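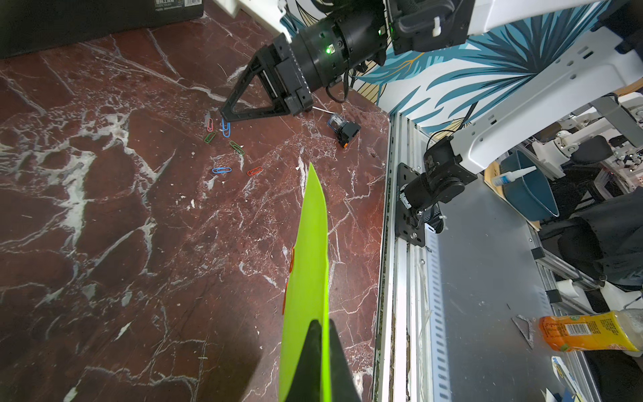
Dolis two-arm kit, trial notes: fingers, clips and paper

December 18, 2020
By Adelino Garcia

Day two of small stationery on the Dolis and I have opinions! Writing them down before I go home because last time I waited until Monday and half of it was gone.

For anyone picking this notebook up cold: Temuvden lent us the bench kit (two arms, the fingers, the cameras, the control software) and we have it for another 18 days before we either pay or pack it up. Coltwood wants a bench that can put together paper packets for their mailing room, so I'm judging it on that and pretty much only that. If you want to know how it does with machine screws, go bug somebody else.

Fingers first, since that's where most of my day went. The green flexible ones are the reason the sales guy was so excited on the call, and I get it, they're fun. They give when they touch the table. You can come in a little low on a paper clip and the finger just sort of leans into the marble and forgives you, where a stiff finger would trip the force limit and sulk until you clear the fault. For a learner on the controls that's huge. I had way fewer faults today than yesterday, and I'd like to say I got better overnight, but it's the fingers.

The bad part is that a skinny bent piece of wire will happily end up somewhere you didn't want it. Clips don't always end up between the fingers, they'll hang on the side of one, and then the software thinks it has a closed gripper with nothing in it and goes right ahead with the next move. I lost a good chunk of the morning to that. What helped was coming in along the long side of the clip with the gripper turned a bit, slower than feels natural, and pausing before the lift. I saved this as "clip_slow_2" in the shared folder. Please don't edit it, copy it.

The black truss fingers are pointier and I can put the tip where I want it. They seem like the better choice for nudging one clip out of a bunch, but they're a lot less kind when I'm wrong about the height. My favorite arrangement so far is a mix, one style to nudge and the other to pick up. The manual (126 pages, of which I've read the ones with drawings) doesn't mention mixing at all. I emailed Temuvden to ask if it voids anything. No reply yet.

Swapping fingers is okay. Not great. There's a little alignment thing you have to feel for, and if you don't seat it all the way the finger looks perfect and then wanders when you squeeze. Push, wiggle, push again, THEN tighten. After that you have to redo the zero on that gripper or it closes to the wrong spot. I forgot this twice today. A reminder on the screen would be so easy to add, and I'm putting it on the list.

Wrist camera: love it. I didn't expect to care, I figured the overhead view would be plenty, but for anything as small as a paper clip I was steering off the wrist view nearly the whole time. My complaint is the lag, which is tiny but it's there, and the view feels a half beat behind my hand. You stop noticing after a while. Then you take a coffee break, come back, and notice all over again.

The marble top is not doing us favors, by the way. Dark stone with pale veins all over it, and the clip finder in the software picked out a vein as a "clip, silver" more than once. I laughed, then I tried to pick it up, because I wasn't looking carefully either. Red clips are the worst for it on that brown. Blue and green are fine. I might lay down a plain mat on Monday and see if that fixes things, though Coltwood's bench won't be any prettier than ours, so maybe I should leave it and make the software suffer.

Afternoon was paper. Different animal entirely.

One arm and one sheet is hopeless, at least for me. The sheet pivots around the pinch and the far corner drags. So two arms, one top corner each, and that's where this kit starts to earn its money. There's a paired mode where you drive one arm and the other keeps its distance, so the sheet stays stretched between them instead of bunching up or getting yanked. You pinch first with both, THEN switch on paired mode. The other way around it locks in whatever silly gap you happened to have.

Getting hold of the corner is the tricky bit. Flat paper on polished stone has no edge to speak of. I tried scooping (no), pressing and dragging to make a little buckle (yes! mostly), and coming in almost flat from the side (sometimes). Press and drag works better with a light touch, and the pressure slider goes from 0 to 100 with all the useful stuff squashed into the bottom end. Who designed that slider. Anything past the low twenties and you're ironing.

Colored sheets because I need to tell them apart on the overhead camera, and because it's what was in the drawer. I kept the yellow and the green over to the left and worked with the orange near the front. Slide, square up, let go, repeat. Watch the cables when you work up by the back of the platform, they hang lower than you think when an arm reaches out, and they will sweep across whatever sheet is under them. I've asked for longer clips or some kind of sleeve. The Guthrie kit we had in August had the cables inside the arms and I miss that part of it. I don't miss one other thing about the Guthrie kit.

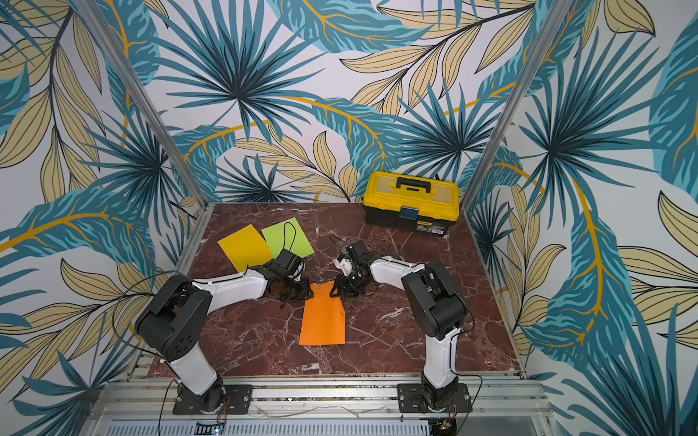 Hiwot Tesfamariam thinks I'm going too easy on paired mode. Her point is that it holds the distance between the grippers fine, but it doesn't keep the two of them level, so on a longer pull one corner ends up higher and the sheet twists. She wants a proper test of it, same pull over and over with a fresh sheet each time, before we say a word to Coltwood. She also says the price for a replacement finger set, 411 dollars, is nuts for something that's going to wear at the tip, and would I please ask how long they last before I fall in love with them.

Okay, fair. On the twist, I went back and tried a long pull toward the front and she's right, the left side rode up. You can trim it by hand with the little height offset but then you have to remember it's there. Added to the list.

On the fingers I don't have an answer. I see no wear that bothers me after two days, but two days is nothing, and we've been on smooth stone the whole time. Would cardboard chew them up? Hiwot, if you're in before me Monday, there's a box of scrap board under my desk, go wild.

List for Temuvden so far:

- remind the user to zero after a finger swap
- clip finder and veined or patterned tops
- empty-gripper check that notices a clip hanging on the outside
- level hold in paired mode
- pressure slider scale, please
- cable sleeves
- is mixing finger styles OK under the loan terms
- finger life, and do they sell singles

Still haven't touched the packet part (sheet, sheet, clip on the corner), and I'm nervous about it. Holding a stack square with one arm while the other opens a clip is a lot to ask of two hands that can't feel much. My plan is to start with a single sheet and a clip that's already been bent open some, and work up from there.

Both arms parked, power off at the strip. Settings from today are under "dolis_paper_fri", and the ones marked "bad" are bad on purpose, I want them for the call.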